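Ticket 3000-252
Subject: folded tees coming out crooked, stacks wont fit Hirna bins
Opened by: Alina Bogdan, Ilisard returns & refold
Assigned: Zdeňka Beneš
Product: Brutard folding guide, adult crew neck
Status: Open, waiting on requester
Opened: April 23, 2023

Alina Bogdan wrote:

Hi, need help quick. Batch of 500 crew neck tees from Vasiliauskas, re-folding for the shelf. Followed the Brutard guide, the card version. Folds come out wider at the hem than at the neck, every time. Stack leans, top ones slide off, lid on the Hirna bin wont close. 121 done so far and I don't want to do the rest twice.

What I tried:
- smaller stacks. Still lean.
- folding in thirds instead of the card way. Worse.
- different table. Same.
- steaming first. Looks nicer, still crooked.

Colors mixed, all same size according to the tag. Is the card wrong or is it me

Zdeňka Beneš replied:

Card is ok for these, checked. Couple questions. Are you folding straight out of the bag? And do you flatten first or fold as you pick up?

Alina Bogdan replied:

Straight out of the bag yes. Pull one, drop it on the table, start.
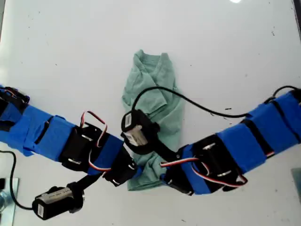 Starting point matters more than the card does, so lets fix that first. If a shirt is bunched up like the mint green one on the white table, don't look for sleeves yet. Find the hem, pull it straight toward you, then find the neck and push it away. Only then sleeves. If you grab a sleeve out of the lump you twist the body and the twist stays in under the fold, you wont see it till the stack leans. Light shirts on a light table are hard to read too, use a dark mat if you have one. Try ten like that and report back. - Z.

Alina Bogdan replied:

Did ten. Better, six good, four still wide at the bottom. No mat here, used a dark towel, it slides around. Took the towel off again. Neck side is where I lose it I think. Bottom goes flat no problem, then I do the sleeves and the top bunches up and I have to tug it.

Zdeňka Beneš replied:

Ok thats the second half of it. Don't tug from the top once the hem is flat. Sequence:

1. Hem flat and straight, parallel to table edge.
2. Smooth up from hem to neck with the flat of the hand. Not down.
3. Neck centered. Check the shoulder seams are level.
4. Hold bottom corner, fold the side in, same width at hem AND shoulder.
5. Sleeve back on itself, before the other side.

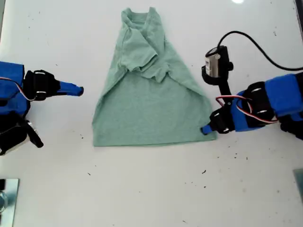
If the top is still lumpy after step 3 open it up and go again from 2, it's quicker than fixing it later. Step 4 is the one people skip, they measure at the shoulder and let the hem go wherever. Put two bits of tape on the table for the width and fold to those.

Already done ones: leave them unless the lid wont close. Pull the worst, refold only those.

Alina Bogdan replied:

Tape is down. Next five look straight. Will do a full bin after lunch and update. Keep open pls, the long sleeves are next and I dont have a card for thse.

Zdeňka Beneš replied:

Keeping open. Long sleeve card is on page 2 of the same PDF, prints on the back if you do double sided.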